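Siltholm Square Brush Cup
Posted March 27, 2025
By the Miltdale Home Desk

I bought this cup in January to get my makeup brushes out of a drawer. It cost $12 and holds 8 brushes before they start to crowd each other. The corners are rounded, so it wipes out easily with a damp cloth.

The inside is pale and powder shows up fast - I rinse mine every week. It's also light, and a long-handled brush leaning to one side can tip it when there are only one or two in there. A few glass beads in the bottom fixed that.

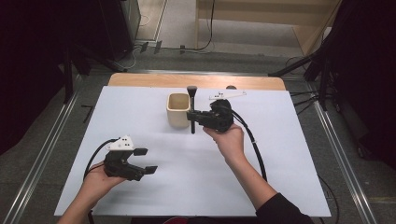
The cream cup, with a black-handled brush beside it.

I would like a taller version for eye brushes. For face brushes I'd buy it again.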